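How do you fold a pleated skirt so the pleats survive?

bilness_8
Posted Thursday, 3291 views

I have a black pleated skirt with lots of narrow pleats, and every time I fold it for the drawer it comes out looking like a crumpled paper fan. I've tried folding it in half and I've tried rolling it — the rolling was worse! My closet in the new place in Karnley is tiny, so hanging it full time isn't really an option. Does anybody have a method that works with a drawer?

karnleykate
Oh, I fought with this for years. Start by holding it up by both ends of the waistband and pulling the waistband straight, so the pleats drop on their own. Give it a little shake and let it hang a second before you put it down anywhere.

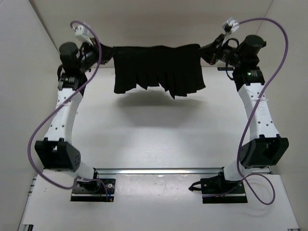

Fellside Mender thinks the hem matters more than the waist, and says to line up the pleat tips with your fingers once the skirt is flat, then fold it lengthwise along a pleat and never across. I do both now. After that I slide the whole thing into a cut-off leg of old pantyhose, and it goes in the drawer like a long sausage. Mine stayed in there 6 weeks and only needed a quick steam.

geerts1550
just hang it with clip hangers, two clips, done

bilness_8
Trying the pantyhose thing tonight, thank you!! I do have one hanger spot left if it flops.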